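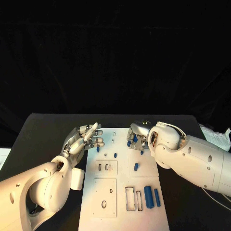 3. Brightness of the work surface and its effect on visual comfort

3.1 Background

In the previous section we discussed the amount of light that falls on the bench. In this section we turn to what the bench gives back to the eye. The two questions are often treated as one in workshop planning, and a plan will usually state the level of light and leave the color of the table to the person who buys the furniture. The workers we interviewed had the opposite habit. They spoke little of lamps and much of tables, mats and boards, and several of them had brought a sheet of paper or a piece of cloth from home to cover a surface that they did not like.

A worker who handles small parts looks at the surface under the part for most of the working day. If this surface is much brighter than the part, the edge of the part is easy to find, but its details may be lost, as the eye sets itself for the bright area. If the surface is dark, the details of a light part come out well, and a dark screw may disappear completely. No single surface is good for all parts. The choice is a compromise, and it should be made with knowledge of which parts are handled most often and which mistakes cost the most.

3.2 Three zones

For the purpose of this paper we divide the visual field of a seated worker into three zones. The first is the task zone, where the hands and the part are. The second is the surrounding zone, normally the rest of the table. The third is the far zone, which includes walls, curtains, windows and other people. Earlier drafts of our work used only two zones, but the interviews showed that workers complained about the third one separately and with different words. A bright window behind the bench was called "tiring", while a bright table was called "sharp" or "hard".

Figure 1 shows a case in which the three zones are clearly different. The task zone is a white board, the surrounding zone is a dark gray table with a matte top, and the far zone is a black backdrop. Such an arrangement has a large step in brightness between the first zone and the second, and only a small step between the second and the third. In the terms of Section 2 it is a "bright island" arrangement. The opposite arrangement, a dark mat on a pale table in front of a pale wall, we call a "dark island".

Figure 1. Bright island arrangement: a white work board with thin mounted plates and scattered small parts, on a dark gray table in front of a black backdrop.

3.3 Sites and procedure

The observations were made in two workplaces. The first is the repair shop at Corbridge, where small household devices are opened, cleaned and closed again. The second is the packing and inspection room of Evemum, where plastic fittings are checked by eye before they are put in bags. At Corbridge the benches were of the older Joseph type, with a pale wooden top. At Evemum the tables had a green top, and the inspectors worked on exchangeable mats.

In total, 132 work sessions were recorded. One session lasted 2 hours without a break, as was already the custom in both places. The light level on the bench was set to either 200 or 300 lux before each session and was checked again at the end. The surface in the task zone was white, middle gray or black. The worker did not choose the surface, but was free to stop the session if it became unpleasant, and in that case the session was kept in the record and marked as stopped.

After each session the worker filled in a short form on eye comfort, neck position and the ease of finding dropped parts. The forms were prepared by Mirjana Perić and were tested in March with workers who did not take part later. The wording of two questions was changed after this test. In the first version we had asked about "glare", and it became clear that many workers understood this word as direct light from the lamp and did not connect it with light from the table.

3.4 Observations

The white surface was preferred for finding dropped parts, in both workplaces and at both light levels. This agrees with what one would expect. What we did not expect was that the same workers often gave the white surface a poor mark for comfort in the same form. When Parvathi Kotian asked them about this in the interviews, they did not see any contradiction. One inspector at Evemum explained it in this way: "I find it quickly, and then I want to look somewhere else."

Gloss was mentioned more often than color. A slightly glossy surface reflects the lamp as a soft spot, and the spot moves when the head moves. Workers at Corbridge turned their boards by a small angle in order to send this spot away from their eyes, and some of them then sat with the body turned too. We consider this important for the planning of benches. The complaint that reaches the supervisor is then a complaint about the back or the shoulder, and the surface is not suspected. For a part of the sessions at Corbridge, the white boards were treated with Fevex, a matte coating that is applied with a cloth. The workers described the coated boards as calmer. The coating, however, became polished again at the place where the hands rest, and it had to be renewed earlier than we had planned.

The middle gray surface received few strong opinions. It was seldom named as the best one and seldom as the worst. Sessions on middle gray were also the least likely to be stopped by the worker. For mixed work, where both light and dark parts pass over the bench in the same session, we think this absence of strong opinions is in itself a recommendation.

The effect of the far zone was more difficult to judge. At Evemum a dark curtain was hung behind one row of tables, and the inspectors in this row reported fewer distractions. On the other hand, two of them found the room gloomy and asked to change places before the end of the study. We could not separate the effect of the curtain from the effect of sitting farther from the window, and we do not draw a conclusion from this part of the material.

3.5 Limits of the observations

Some limits should be named. The workers knew which surface they were using, and it is possible that a new surface was liked or disliked only for being new. Age and the use of eyeglasses were recorded, but the groups are too small to be compared. Eluned Landeg has pointed out to us that the time since the last eye test may be more important than age, and this was not asked in the form. Finally, the brightness of the parts was judged by eye and not measured. For the fittings at Evemum, which all have a similar color, this matters little. For the repair work at Corbridge, where a session may include steel screws, black housings and clear covers, it makes a comparison between sessions less certain.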